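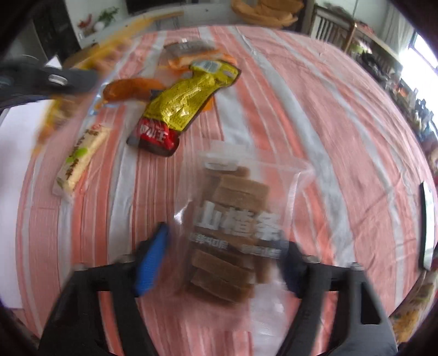 Tiras de espino (山楂条) sobre el mantel de rayas rosas y blancas.

Notas para la charla de puertas abiertas, instituto Escobar
Octubre, salón de actos, 18:30

Esperar a que se sienten los del fondo. Siempre hay sitio delante y siempre prefieren el radiador.

Saludo. Presentarme: Damir Ivanov, jefe de estudios, profesor de Geografía los ratos libres. La directora cierra el acto y contesta a lo difícil. Avisar de que el café está después, para que aguanten.

Primera idea: qué van a oír esta noche. Todos los institutos del distrito dicen que son una gran familia. Preguntar quién ha visitado ya otro. Manos arriba. Comentar que yo también tengo familia y que no la evaluaría por trimestres. (Pausa. Si no se ríen, seguir como si nada.)

Datos. Tenemos 1.199 alumnos. El año pasado un padre me preguntó por qué no uno más; le ofrecí matricular al pequeño y cambió de tema. Decir claro que somos un centro grande, que en septiembre los de primero se pierden y que en octubre ya saben llegar a la cafetería con los ojos cerrados. Al laboratorio tardan algo más.

El paso de primaria. Aquí bajar el tono, es lo que les preocupa de verdad. Dos tutores por grupo en primero. Dos visitas antes del verano, una con familias y otra sin ellas. La segunda suele ir mejor. Si un niño come solo, queremos saberlo esa misma semana: que llamen, que escriban, que no esperen a la reunión.

Deberes. Habrá. Menos de los que dicen los hijos y más de los que recuerdan los padres. La agenda va en la plataforma Kerel, que funciona bien salvo los domingos por la noche, cuando entran todos a la vez. No prometer nada sobre Kerel.

Móviles: apagados y en la mochila. El año pasado sonó uno en plena explicación de esta norma. Era el mío. Contarlo solo si el ambiente acompaña.

Actividades. Club de atletismo Runside, coro, ajedrez, huerto. Intercambio con el colegio Grarkwood en tercero: dos semanas, lluvia garantizada. Vuelven con mejor inglés y sin el chubasquero.

Admisión. Repetir despacio, que esto lo apuntan: la solicitud se entrega en secretaría, con los dos impresos firmados. Los dos. Mirar a la sala al decirlo.

Preguntas. Si sale el aparcamiento, pasar la palabra a la directora. Si sale el uniforme, no tenemos, y no, no lo estamos pensando.

Recorrido por grupos desde la puerta lateral. Recordar el escalón.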